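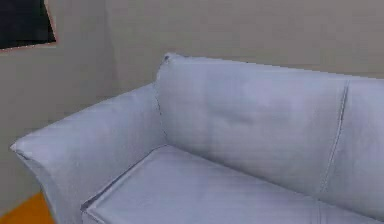

Figure 1. Living room model, sofa and left armrest.

The simulation demonstration at the Prurura open day was attended on 25 April 2020 by Dimas Subramaniam and Catalina Riquelme. The operator ran the Wiven simulator and allowed each group 20 minutes. 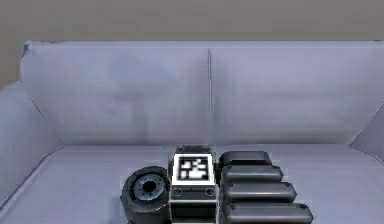
Figure 2. Robot hand at the sofa seat, marker on the palm block.

We were given the camera view only - no floor plan - and had to work out the room from it. Dimas kept the log, 119 lines in total.
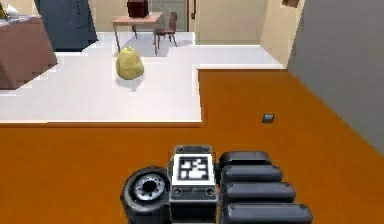 Catalina asked how contact with soft items is modeled. The operator referred us to the Davulow manual, section 11, which we have not yet read.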